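机器人社四月校内赛备赛纪要
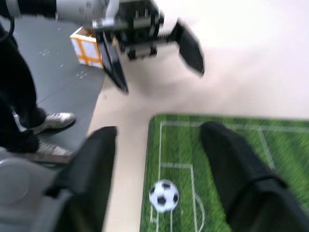
本学期,Clerkby中学机器人社共有两个项目组参加校内赛,双臂协作组是其中一组,本文记录该组四月份的训练安排与存在的问题。组内任务定为“取球与交接”:一台机械臂负责从球场垫上夹取小足球,另一台负责在场外接应。训练时,小足球置于绿色球场垫的禁区线内,近侧夹爪的两指分开,球位于两指之间的空隙处;对侧机械臂的黑色夹爪同样张开,悬于米色地面上方。两臂的工作区域在赛前须由学生自行划定,并写入技术报告,指导教师不代为填写。

校内赛规则沿用Drarnusside联赛的基础条款,每轮限时4分钟,满分50分。其中取球与交接占大部分分值,其余为技术报告与现场答辩。球落地后允许重新夹取,但计时不停止。场外人员在计时期间不得触碰机械臂及线缆,违者该轮成绩作废。上述条款已张贴于活动室门侧,请各组组长逐条核对。

截至本周五,协作组累计完成试夹257次,记录表由学生轮流填写,存于社团共享文件夹。从记录情况看,问题主要集中在两个方面。其一,夹爪闭合速度设置偏高,指面尚未贴稳,球已被推离原位。其二,两台机械臂的启动指令由两名学生分别下达,口令不统一,出现过接应臂提前动作的情况。针对前者,已要求程序员将闭合过程分为两段,先快后慢,并保留原有参数以便对照。针对后者,改由一人统一发令,另一人专司急停。

经费方面,本学期社团获批3000元,主要用于更换指面软垫、购置备用线缆及印制报告。软垫向Calimlim订购,到货前暂用旧件。按照学校规定,所有采购须附清单与收据,逾期不予报销,请有关同学于月底前交齐。

需要说明的是,校内赛成绩将作为推荐参加Hikville地区交流活动的参考,但不是唯一依据。技术报告中对失败过程的记录是否完整,同样列入评议。去年有的小组只提交了成功数据,答辩时难以说明参数的由来,本届各组应引以为戒。

下一阶段的训练时间仍为每日下午四时半至六时。协作组先行完成单臂取球的稳定性测试,再恢复双臂联调;另一组使用场地的时段另行通知。

评论

海边的风筝:请问闭合速度分两段之后,单次取球时间增加了多少?我们学校也在做类似的题目,四分钟感觉比较紧张。

博主回复:目前尚在测试,数据整理后将在下一篇中公布。

初二家长:孩子回家说担任急停岗位,很有责任感。请问技术报告是每人一份还是每组一份?

博主回复:每组一份,需注明各成员分工。

lanqiu_07:去年参加过,建议早点写报告,不要拖到最后一周。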